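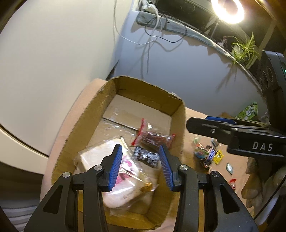

Packing the snack box

Bread's in, another wrapped item partly under it, a couple of small packets next to it. Fingers wide open over the box. Candy still out on the table to the right, plus a green snack bag standing up.

Can it pack a box yet?

Quick gallery page, more words than pictures this time, sorry. We've been asking the same thing since February: can a machine do the boring jobs, at home or in the back of a shop. Packing groceries is the one everybody asks about. Catrin Phillips does the scoring, I do the typing.

What we count

A pick is good if the item ends up in the box and the wrapper isn't torn. Squashed bread is a fail. 50 tries per item, no do-overs. 30 seconds each, then we call it.

Where it stands

Boxes of tea, tins, anything stiff — fine, boring even. Bread is the hard one. Grab it firm and you get a dent, grab it soft and the bag slides off. Twist-wrapped candy is worse, the fingers close on the paper ends and the sweet drops out. Clear plastic is a pain too, shiny stuff fools the depth reading.

Best run so far was 89 good picks in a row, all stiff items, so dont get excited. Log is at 3359 tries total.

Shop floor vs kitchen

Valentina Farías packs orders at Nundwood and thinks the shop will get there first. Same shelves, same boxes, same stuff every day. A kitchen moves around on you. I half agree — but her boxes still get bread in them, and she's a lot quicker than anything we've tryed.

Next

Folding the flaps shut, then taping. Taping is going to be ugly. More up Wednesday if the Carwood boxes show up.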